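Brirka cell, Friday, August 28, 2020. Doing the right hand today, posting as I go

Right hand first. Two fingers slow to open since Tuesday. Backed off the tendon tension, cycled it 290 times, no more lag. Left hand is fine — leaving it alone

Cable on the right forearm was rubbing at the elbow. New sleeve, two more ties, a bit of slack so it can reach across the table. Dont pull these tight!!

Head camera recalibrated. Was off by 9 pixels, now under one. Folding screen stays up round the table, the wall behind it has shiny stuff the depth map hates

Nélida Sepúlveda asked why carpet on the tabletop. Grip. Bottles and tubes skate on bare wood and then you chase them with the fingers for 15 minutes

Object set back out for the Hostel tasks. Sponges, notebook, correction tape, food container, the bottle

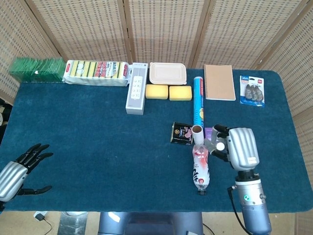 Next up is wrist bearings, order 847 from Laizer still hasnt shiped. If its not here by September I'm driving to Hancombe and getting them myself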